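How to Wash and Re-Proof a Ski Jacket

By Wanda Bellamy
1 Jul 2018

If water no longer beads on the shoulders of your jacket, the fabric is probably still fine. Most of the time the outer finish has worn down or is clogged with body oil, sunscreen and lift grease. A wash and a new coat of treatment will bring it back. Summer is a good time to do it, before everything goes into the closet until next season.

What you need

A front-loading washer
A cleaner made for waterproof fabric
Wash-in or spray-on water repellent
An old toothbrush
A dryer with a low heat setting

Step 1. Empty and close everything

Check every pocket, including the small pass pocket on the sleeve. Zip all the zippers, close the pit vents and fasten the cuffs loosely. Take off the hood and powder skirt if they come off, and wash them in the same load.

Step 2. Clean the washer drawer

Regular detergent leaves a residue that attracts water. Pull out the drawer, rinse it under the tap and run one short empty cycle. Do not skip this if you use fabric softener on your other laundry.

Step 3. Treat the dirty spots

Lay the jacket flat on a surface you can wipe down, such as a tiled counter. Put a little cleaner on the collar and cuffs and work it in with the toothbrush. Leave it for 15 minutes.
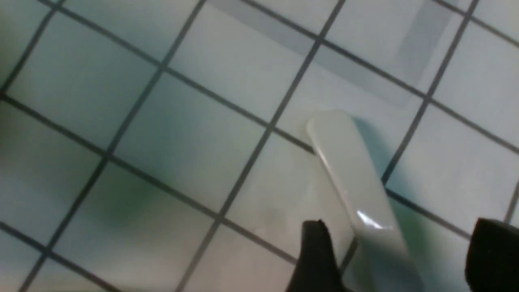 White tile with dark gray grout.

Step 4. Wash

Set the machine to warm and a slow spin. Wash no more than two jackets at once. Add the amount of cleaner shown on the bottle, then run a second rinse. Insulated jackets hold a lot of suds, and a third rinse does no harm.

Step 5. Apply the repellent

For a shell with no insulation, a wash-in product is easiest. For a lined or insulated jacket, use a spray so the lining stays able to move sweat. Hang the jacket while it is still damp and spray the outside evenly from top to bottom. Go over the shoulders and forearms twice. Wipe off any drips with a damp cloth.

If your product comes as a concentrate, measure 200 ml of water into a jug, mix in the dose on the label and pour it into a clean spray bottle. Don't use kitchen cups for this.

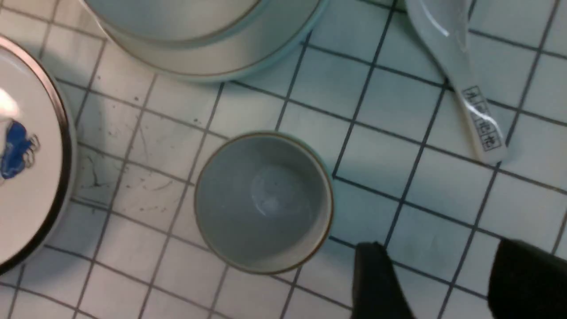 A small white cup with a gold-brown rim.

Step 6. Dry

Read the care label first. If it allows tumble drying, use low heat and take the jacket out when the seams are dry. If not, hang it away from direct sun.

Step 7. Test

Flick some water on the sleeve. It should form beads and run off. If a patch turns dark, spray that area again and repeat the drying step.

Store the jacket on a wide hanger with the zippers closed.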